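Sillow planner: frequently asked questions

28 November 2023 – by the Sillow tooling group
4 min read

Which parts of the stack does Sillow cover?

Sillow takes a task graph and a world model and returns timed joint trajectories. It does not do perception. Object poses come from Ridis, or from anything else that publishes in the same message format. Low-level control stays with the arm vendor's own driver.

Does the planner need a full CAD model of the workpiece?

No. It needs collision geometry for whatever the arm may touch. We use convex pieces for large flat parts and a voxel grid for everything else. The reference computer case is 2,621 convex pieces before merging and 206 after. Planning against the unmerged set works but is slow.

How are cables handled?

Badly, if you treat them as rigid. Loose wiring inside a case moves between cycles, so Ridis marks it as a soft region and Sillow adds a cost for passing through it. Set soft_cost to zero and the planner will happily route the fingers through a wiring loom. The arm's own cables are a separate matter and belong in the robot description as swept volumes.

Why does my plan fail with APPROACH_BLOCKED when the target is in plain view?

The check runs on the whole gripper, housing included. Inside a deep case the fingers often fit and the housing does not. Try these in order:

- widen the tilt range in the approach block
- raise the retreat height
- allow a regrasp at a fixture

If all three fail, export the query and attach it to your report.

What do fixtures do in the task graph?

A fixture is a named set of poses where a part can be put down and picked up again from a known position. Slots should be declared one by one, each with its own insertion axis. Tall posts must be in the collision model as well, or the transfer path will be planned straight through them.
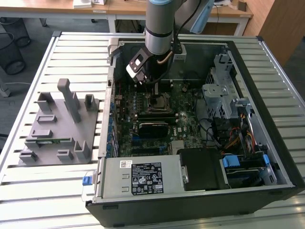 Gripper over the motherboard of an open tower, with the fixture tray to the left.

Can I replay a run offline?

Yes. The Skirkia recorder stores the world model, the random seed and each planner call. Replay gives the same trajectory on the same build. Logs made before the July release lack the seed and can be viewed but not replayed.

Where does the Dovhaniuk smoother fit in?

After planning and before timing. It shortens the path, then repeats the collision check at six times the density. Turn it off when debugging – the raw path is easier to read.

Is there a limit on the size of the task graph?

The largest graph in our regression suite has 3,829 nodes. Larger graphs load, but the viewer stops drawing edge labels.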